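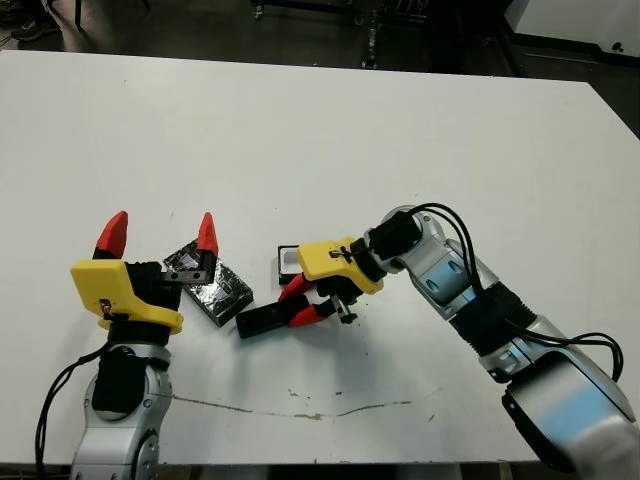

Fakitz Wrapping Foil, Box of 100 Sheets

Tue 16 January
By Charmaine Ngubane

Print this page | E-mail this page

We have carried the Fakitz foil for long enough now that it has its own shelf by the counter, and I've been meaning for ages to give it a proper page in place of the two lines it had in the old catalog (which were mostly my doing, and I'm sorry about them). It is a plain silver wrapping foil for small, solid things with straight sides: bars, blocks, boxed soap, a slab of fudge on its way to a cousin, spare parts you want to keep together in a drawer. You lay the sheet down, you set the thing on it, you fold, and the foil stays where your thumbs put it without any tape at all. I still find that very satisfying!

The sheets come flat in the box with a sheet of tissue between each one, so you can lift them out singly even with dry winter fingers. They measure 40 centimeters on the long side and a bit less on the short side, and that's enough to go all the way around something the size of a thick paperback with a good overlap left at each end. If what you're wrapping is a lot smaller, cut the sheet first. People tend to start with too much foil and end up with a great wad of it at the corners, and then they blame the foil.

About the look of it. This is a foil that creases, and once it has creased you won't get it back to how it came out of the box. If you smooth it over the block with the side of your hand you get soft, broken-up wrinkles that catch the light in patches, and under a cool lamp some of them will look a little blue. Annatjie Molefe in our packing room likes hers crumpled lightly beforehand and opened out again, so that the whole parcel has the same texture and one clumsy fold doesn't show. I prefer to go in with the flat sheet and take my chances. For a mirror finish, neither of us can help you, and you would be better off with the Madex coated paper, which costs more and does need tape.

How we wrap a block

Put the sheet down on a clean, pale surface with the long side toward you. Any table will do, but I like a matte white one best, as grit shows up on it right away, and grit is what makes those tiny holes. Old scuffs in the tabletop don't matter much so long as you can't feel an edge when you run your palm over them.

Set the block in the middle, bring the near side of the foil up and over, then the far side, and press the overlap down along its full length. Turn the block so the seam is underneath. Then do the ends, sides in first, then the top flap down and the bottom flap up, much as you would with a birthday present. Run a fingernail along each edge and you're done.

Dark and glossy things want a bit more care, especially anything with a shiny rim, which will pick up a thumbprint from across the room. Give the piece a wipe with a soft cloth and hold it by its long sides, low down, while you look it over. We put one of the tissue sheets from the box around it before the foil goes on, and I'd suggest you do the same.

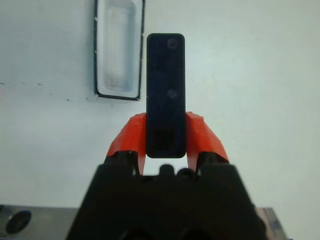
Dark bar with rounded corners and a glossy edge, upright and unwrapped.

Rounded corners are kinder to foil than square ones, by the way. A sharp corner will sooner or later poke through, particularly if the parcel is going to be carried around in a bag, so for square-cut goods we recommend two sheets, one laid across the other. It uses up the box faster, I know. Johannes Fourie, who orders for Van Wyk, asked us whether a thicker foil was coming, and the makers have told us they hope to have one ready in April. I will add it to this page when there's something to show.

What's in the box

100 foil sheets, silver
100 tissue sheets, white, unprinted
One folding guide, a single page with drawings

Price: R490 per box. A smaller box of 60 sheets is available in the shop only, so please call ahead if you are driving in for it.

Storage: keep the box flat and don't stand anything heavy on the lid. A sheet that gets a dent in storage will have the dent forever. The lid tucks in on both sides and closes well enough, though Thabiso Pillay puts a rubber band around the one on the counter, and I have started doing it at home too.

Not suitable for: the oven, the microwave, or direct contact with food. Fudge and chocolate should go into a food-safe inner wrap first. We do sell one (look for Ollunix on the food shelf) and the two fit together nicely, with the Ollunix paper cut slightly shorter than the foil so that it doesn't peek out at the ends.

A few things we get asked

Can you write on it? With a permanent marker, yes, if you let the ink sit for a minute before you touch it. A ballpoint tears it. Most of our regulars use a sticker, and any ordinary paper sticker holds well on the smoother parts, less well over a deep crease.

Can you use a sheet twice? You can, and I do, for things that stay in the house. Open it slowly, flatten it with your forearm and expect it to look well traveled.

Does it come in other colors? There was a copper one for a while and we have a few odd sheets left from an opened box. Ask for Kagiso Nkuna at the counter and he'll look in the back for you.

Orders placed before noon leave us the same day. Boxes that arrive with a crushed corner can be swapped, and you needn't send the old one back, just drop us a line and tell us which corner.

Sign up for our newsletter and hear about new papers and foils once a month. You can unsubscribe at any time.

Print this page | E-mail this page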